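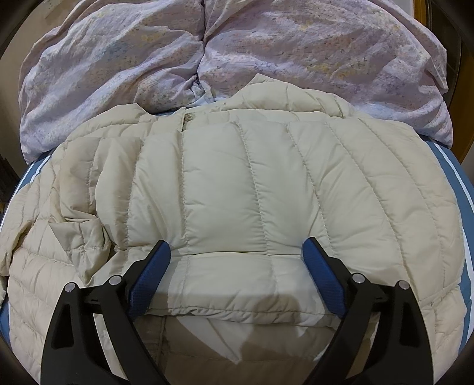
Folding task: both pads on the hem, or one on the hem and one on the sleeve?

Home Forums Student Projects Grippers and Hand Tools New posts Search Log in

pzamani
Posting for our college club. We're doing the garment folding task for the December round and we've got the hand-held gripper working well enough to collect with. Two fingers, blue textured pads. We've moved on from tea towels to coats, and the puffer jacket is giving us trouble.

At the moment we lay it on the bed, bring both fingers down on the lower edge, close, and lift. The padding bulges up under the pads and I can't tell by eye whether we've got both layers or only the outer one. Out of 550 tries so far I'd only keep the ones where the hem comes up in one piece, and that's fewer than I'd like.

Wálter Cuadros, who runs the club, wants us to carry on with the hem. I think we should start at the sleeve. What have other teams done?

tseng_bench
Hem. Sleeves on a puffer bunch up and you spend the whole demo straightening them. Close slower. If you shut the fingers fast the fabric slides out before the pads bite.

Navley
Disagree with the above. We did sleeves first last year, then the hem, and the folds came out flatter. With the sleeves tucked in there is nothing left to catch when you bring the bottom up to the collar.

tseng_bench
You had a thin rain jacket last year, though. I was at the table next to yours.

Navley
Fair, it was thinner. I still think the order holds.

horska_lab
Two things from our side. Press down before you close, so the pads trap some of the padding between them. And aim for a stitch line. The channels are flatter there and you get a proper hold on both layers. We wasted a good while grabbing the fat part in the middle.

Also, are you changing the bedding between sets? We recorded 2000 demos on one sheet and the trained policy was poor on anything else. It went for the edge of the mattress a few times.

pzamani
Not yet. It's a blue cover with white edging and a flowery duvet pushed up to the top. I'll swap the cover first and see if it makes a difference. Stitch line is a good idea, will try that tonight.

Pellden
Don't swap too much at once or you won't know what helped. Change the cover, leave the jacket. And I'd question counting only the clean lifts. Keep the failed ones in a separate folder, labelled. We threw ours away and regretted it.

tseng_bench
Our coach says the opposite, bin them. Mixed data made our policy hesitate at the hem.

Pellden
Mixed, yes. I said separate folder.

wcuadros
Wálter here. We are keeping them all, they're on the club drive. For the record I'm not against sleeves, I just want one method finished before we start a second. The team has 3 people and one gripper.

pzamani
Update, 9 October 2023. Did a set aiming at the stitch lines and pressing down first, as horska_lab said. Much better hold on the hem. It still slips when the jacket has been lifted a few times and the filling has moved to one side, so we now shake it out between tries. Sleeves will have to wait until after the half-term meeting.

Navley
Post your numbers for both when you have them, please. I'd like to be proved right.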